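Mestwood Tool Library: Frequently Asked Questions

Last updated 04/12/2021

Who can borrow?
Anyone aged 18 or over who lives or works in Mestwood. Bring one photo ID and something with your current address on it. A work badge or pay stub is fine if you work here but live elsewhere.

What does it cost?
Membership is $49 a year. There is no charge per loan. Renewals are due on the date you joined, and we send an email two weeks before.

How many items can I have out at once?
4. A boxed set, such as sockets or drill bits, counts as one item.

How long can I keep things?
Two weeks for hand tools. Power tools and ladders go out for one week. You can renew once by phone or email unless another member has a hold on the item.

Can I reserve something ahead of time?
Yes. Holds can be placed up to 4 weeks out. If you don't pick up by closing on the day of your hold, the item goes to the next person on the list. The tile saw and the carpet cleaner are the hardest to get in spring.

Do I need training for anything?
The table saw, chainsaw and floor sander require a short safety talk before your first loan. It takes 20 minutes and can be done at pickup. Small hand tools need no sign-off. A screwdriver can go straight home with you, and it covers most of the little jobs people ask us about: a loose handle, a battery cover, a drawer that sticks.
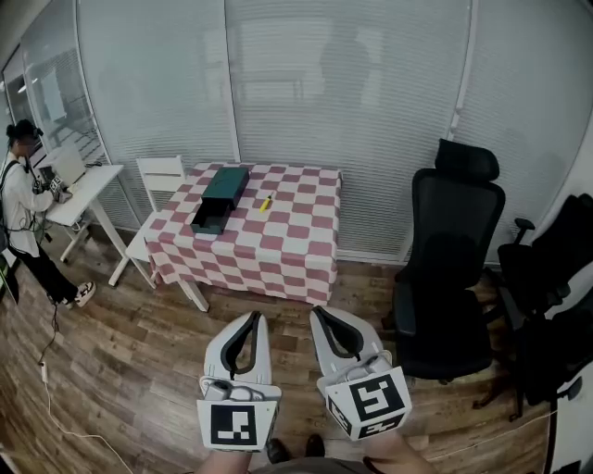 Marichka Vasylenko asked whether she could send her teenage son to pick up on her account. Yes, for hand tools, if she calls first and gives us his name. Power tools have to be signed out by the member in person.

What if a tool breaks while I have it?
Stop using it and tell us when you bring it back. We don't charge for normal wear. We do charge for lost parts, and for damage from using a tool on something it wasn't made for.

Are there late fees?
$2 per item per day, up to the price of the item. Your account is on hold until the balance is paid.

Do you supply sandpaper, blades or screws?
Blades come with the saws. Sandpaper, screws, glue and other things that get used up are not included. Lonard Hardware on the corner carries the right sizes for our sanders.

Can I donate tools?
Yes, if they work and have their guards in place. We can't take gas cans, paint or anything with a frayed cord. Email Rekha Shenoy before dropping off anything too heavy to carry.

When are you closed?
On public holidays and for the last week of February, when we do inventory. Nothing is due back that week.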